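# 4 台面布置与相机校验

适用于 Sketel 双臂便利店单元。本章假定机座已固定、控制柜已通电自检（见第 2 章），腕部相机和固定相机均已接线。更换台布、移动货架或更换夹爪之后，应从 4.2 节开始重做。

修订：2021年11月26日。本次修订改写了 4.3 节的画面核对方法，4.5 节增加了两条故障处理。

## 4.1 准备

需要的物品：

- 台布一块，哑光面
- 浅色托盘、编织篮、透明亚克力货架和瓶架
- 内六角扳手一套，用于夹爪螺钉
- 无绒布和镜头清洁液
- 手持急停盒（Kikuchi 接口，插在控制柜正面）

> **注意**
> 进入机械臂工作范围之前，按下手持急停盒，并确认控制软件 Astero 的状态栏显示“已停止”。仅暂停程序不切断伺服，手臂仍可能动作。

## 4.2 布置台面

1. 在 Astero 中打开“维护 > 停放”，将左臂和右臂都送到停放位。等手臂停稳后再按急停。
2. 铺台布。从后边向前边拉平，手掌压过一遍。台布下面不得有线缆、螺钉或标签纸，褶皱高度超过 2 毫米的地方要重新拉平，否则夹爪下降到台面附近时会误报接触。
3. 放托盘。托盘放在两臂都能够到的中间区域，长边与台面前边大致平行。托盘应为空。
4. 放编织篮。用作放置目标的篮子放在托盘旁边，篮沿与托盘边之间留出夹爪张开后的宽度。编织篮较轻，容易被夹爪带动，底部可垫一小块防滑垫。
5. 放瓶架。瓶架分前后两排时，低的一排朝向台面前方。把瓶子逐个放入底座的圆形凹位，用手轻推瓶身，不应晃动。
6. 放阶梯货架。透明货架可以斜放，隔板方向应与布局文件中登记的方向一致。货架上的商品标签尽量朝上或朝向手臂一侧。
7. 整理线缆。台布上的线缆应贴着台面走，远离托盘和篮子。线缆不得从手臂下方悬空穿过。
8. 清点台面上的工具，全部收回工具箱。

> **说明**
> 亚克力架反光较强。如果室内灯光直射货架，先调整灯的角度，再做下面的校验。不要在亚克力上贴胶带，残胶会影响识别，也不易清除。

布局文件保存在控制柜的 `layout` 目录下。一个布局最多登记 37 个物品，超出时 Astero 会拒绝保存，并提示删除未使用的条目。

## 4.3 核对相机画面

1. 解除急停，等待伺服就绪。开机后相机需要预热，等待 11 分钟后再核对，预热期间画面的颜色和曝光会有变化。
2. 在 Astero 中打开“相机 > 实时”，将速度上限设为 5%。
3. 切换到腕部相机，手动把被测手臂移到台面上方，使相机朝下，夹爪张开。
4. 检查腕部画面。两根手指应从画面下沿伸入，左右各一根；手指根部附近的圆头螺钉应当清晰。若只看到一根手指，说明相机支架已偏转，按 4.4 节处理。
5. 检查托盘和货架在腕部画面中的位置。手臂停在不同位置时，托盘可以只露出一部分，但托盘的圆角和凸起的边沿应能与台面分开。
6. 切换到固定相机。托盘、编织篮、瓶架以及正在作业的夹爪应同时可见，未作业的一侧手臂应抬离台面。
7. 在固定画面中慢速点动作业手臂，使夹爪指向台面，移到托盘边缘附近。观察手指尖端是否被腕部外壳挡住。若看不到尖端，调整固定相机的高度，不要改动手臂姿态。
8. 两路画面都合格后，点“保存基准图”。基准图用于以后的比对，每个布局各存一组。

腕部相机（前）与固定相机（后）的画面：
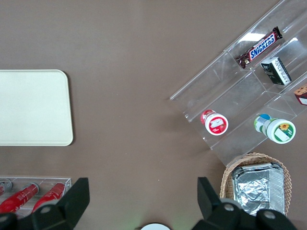
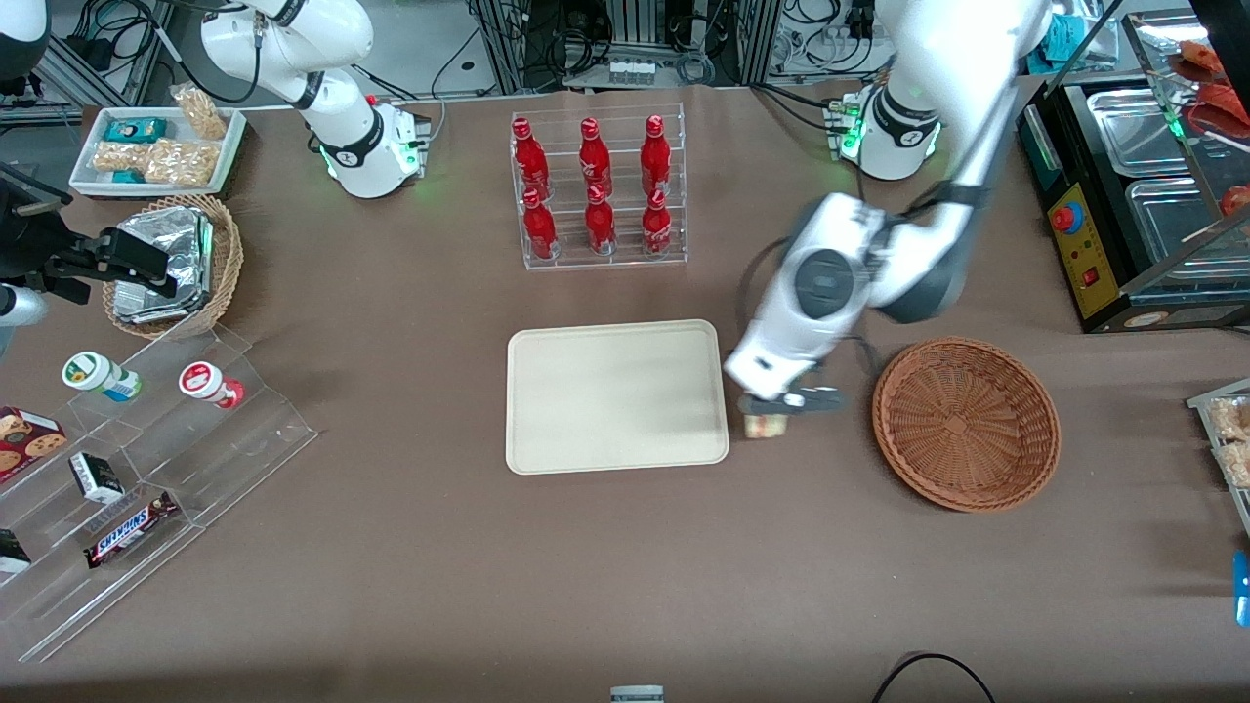 ## 4.4 校正腕部相机与夹爪

只有在 4.3 节第 4 步不合格，或刚更换过手指时，才需要执行本节。

1. 将手臂送到停放位，按下急停。
2. 用无绒布蘸少量清洁液擦拭镜头。清洁液不得喷在镜头上，也不得流入夹爪缝隙。
3. 松开相机支架的固定螺钉，松到支架能用手转动即可，不要取下螺钉。
4. 对照实时画面转动支架，使两根手指在画面中左右基本对称。
5. 交替拧紧螺钉。一次拧到底会把支架带偏。
6. 检查手指固定螺钉。用手沿开合方向推拉手指，有间隙时按第 6 章给出的力矩重新拧紧。
7. 解除急停，执行“夹爪 > 零位”。夹爪会先完全闭合，再完全张开。执行期间手不得靠近手指。
8. 执行“相机 > 手眼标定”。标定板使用随机附带的 Demport 板，放在托盘的位置，标定前把托盘移走。
9. 标定完成后放回托盘，重复 4.3 节第 3 步至第 8 步。

> **警告**
> 标定过程中手臂会自动改变姿态，其间经过瓶架上方。瓶架上有玻璃瓶时不得执行标定，应先把瓶子取下，放到工作范围以外。

标定结果写入控制柜后立即生效，旧结果自动备份。若新结果明显变差，可在“相机 > 历史”中恢复上一份。

## 4.5 常见情况

**画面中的托盘与台布难以区分。** 通常是曝光过高。关闭自动曝光，逐级调低，直到托盘边沿清晰。仍无改善时检查台布是否装反，台布的光面不应朝上。

**夹爪下降时停在半途，报“提前接触”。** 查看台布有无褶皱，再查看目标物旁边有无较高的货架隔板。两项都正常时，重新执行夹爪零位。

**抓取小包装时滑落。** 擦净手指内侧，检查防滑垫有无磨损。铝箔类包装表面易变形，应在物品条目中选择“软包装”，夹持力会自动降低。

**固定相机画面与基准图错位。** 先检查相机支架，再检查台面上的物品。支架未动而所有物品向同一方向偏移时，多为台布被拉动，返回 4.2 节第 2 步。

**篮子在放置后移位。** 提高放置后的抬升高度，或把篮子移离托盘一些。移动篮子后必须在布局文件中更新位置并重新保存基准图。

**货架上的商品识别为两件。** 亚克力隔板中的倒影会造成重复识别。将货架转动一个小角度，在 Astero 中点“刷新识别”。转动后的方向要重新登记。

## 4.6 收尾

1. 手臂送回停放位，速度上限恢复到布局文件中的默认值。
2. 手持急停盒挂回控制柜侧面的挂钩，线缆不打结。
3. 在维护记录中填写布局名称、更换的零件和标定文件编号。

日常比对只需执行 4.3 节第 1、4、6 步。换班后第一次运行前必须做一次比对，比对不合格时不得进入自动模式。自动模式的启动步骤见第 5 章。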